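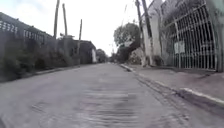
A narrow concrete street with walls on both sides, and a ribbed strip running across the lane.

The Secret Life of a Quiet Street

Some streets are very busy, with shops and buses and people carrying too many bags, and those are the streets that usually get into books. But quiet little streets are well worth a good long look too. A lane with walls along it and a few poles sticking up may not seem to have much going on, and yet almost everything in it was put there by somebody, for a reason, and the things that weren't put there by anybody (weeds, mostly) are interesting in their own way.

So let's take a slow walk. You may bring a biscuit.

What is the road made of?

Lots of roads are black or dark grey, and those are usually made of asphalt, which is small stones stuck together with a thick, sticky, tar-like stuff called bitumen. Our street is pale grey, and it is made of concrete instead.

Concrete is a bit like a cake mixture, although please don't lick the spoon. You need cement, which is a fine grey powder, and sand, and little stones, and water. When you mix them all together you get a heavy, sloppy porridge that can be poured into almost any shape. Then it begins to set. People often say that concrete "dries", but that isn't quite what happens. The water and the cement join up to make tiny new crystals, which grow and tangle and grip on to the sand and stones until the whole lot is as hard as rock. Concrete can even set under water, and that is how people are able to build the legs of bridges in the middle of rivers!

It goes on getting stronger for weeks after it is poured. This is why builders put up barriers and look very cross if you try to write your name in it.

Why do roads get cracks and patches?

Look at the road and you'll find faint cracks and darker stains scattered about. Roads have a hard life. When the sun warms concrete it swells by a tiny amount, and when the night cools it down it shrinks again. You would never see it with your eyes, but a road that swells and shrinks day after day, year after year, can end up with cracks in it.

Water makes matters worse. Rain trickles into a crack, and if the weather is cold enough the water freezes. Ice takes up more room than water does, so it pushes at the sides of the crack and makes it a little wider. Then the ice melts, more water gets in, and off it goes again. In warm countries where it never freezes, water can still wash away the soil underneath, and the road sinks or breaks where it has nothing to rest on.

There is a darker smudge over towards the left. It might be a damp place, or it might be an old repair. Both are very common on old roads, and it can be surprisingly hard to tell one from the other until you go up close and have a proper look.

The bumpy strip

Now for the best part, if you like bicycles. Right across the lane there is a band of ridges, all close together, rather like the ridges on corduroy trousers.

Ridges on roads can do several jobs. On a slope, they give tyres and shoes something to grip, so that nobody slides about when it is wet. In other places they are made on purpose to shake you a little. Those are called rumble strips, and when a car goes over one the wheels bounce very fast from ridge to ridge and make a loud brrrrrr noise, which tells the driver to wake up and slow down. It is hard to be sure just by looking which job this band was meant to do, but it does look a good deal like a rumble strip.

You can make your own at home. Lay ten pencils side by side on a table with a small gap between each one, tape down the ends, and roll a toy car over them. Listen carefully. Then push the car faster and listen again — the noise gets higher, as there are more bumps every second.

Numbers on the wall

On the left is a long, dark grey wall, and near the top of it somebody has painted the number 55324 in white. There is more white writing further along, but it is blurry and I don't want to guess at it and tell you something wrong.

What are numbers on walls for? All sorts of things. Sometimes a number tells you which building you have come to. Sometimes it belongs to a list that workers keep, so that one of them can say "the wall at such-and-such a number needs mending" and the others will know where to go. In some places, people paint their telephone number on a wall so that anybody who needs a plumber or a lorry can ring them up. We can't tell what 55324 means without asking somebody who lives nearby, and I think a small mystery is rather a nice thing to have on a wall.

There are two good ways to paint numbers. You can do it by hand, with a brush and a steady arm, or you can use a stencil, which is a sheet with the shape of each number cut out of it. Look at the numbers you find on your own walk and see if both of your 5s match exactly. If they do, it may well have been a stencil.

The green bits

Along the bottom of the wall is a thick strip of shrubs and weeds, spilling out towards the road as if it would like to come and join us. A weed, by the way, is only a plant growing where people didn't ask it to. Wind and birds carry seeds about, and a sheltered spot by a wall suits many plants very well. Spiders, snails and beetles like places like this too, although they are very good at hiding.

Between the plants and the road there is a low concrete kerb. A kerb marks the edge of the road, and it helps to keep soil on one side and wheels on the other. When it rains hard, a kerb can also guide the water along until it finds a drain.

What are the poles for?

There are five utility poles along this street. "Utility" is a word for the useful services that come to our homes, such as electricity and telephone lines. Poles carry wires high up, well out of the reach of people and tall lorries. Many have a crossbar or fitting near the top, where wires can be held safely apart. You must never climb a utility pole, or throw things at one, or fly a kite near the wires.

The poles further away look shorter, and the walls seem to squeeze together in the distance. Artists call this perspective. Things look smaller the further they are from your eyes, and if you draw a straight road, its two edges will lean in until they meet at a spot called the vanishing point. Try it with a ruler. Put a dot in the middle of your paper, draw two lines from the bottom corners up to the dot, and there is your road. Then add some poles, big ones at the front and tiny ones at the back.

Your turn

Ask a grown-up to come with you along a quiet street near your home, and take a notebook. What is the road made of? Can you find a crack with something growing in it? Are there any numbers that you can't explain? Stay on the pavement if there is one, and draw your favourite thing when you get back.

Words to remember

Bitumen: the sticky black stuff that holds an asphalt road together.
Cement: the grey powder that helps to make concrete.
Kerb: the raised edge of a road.
Rumble strip: a row of ridges that makes wheels noisy.
Vanishing point: the place in a picture where straight lines seem to meet.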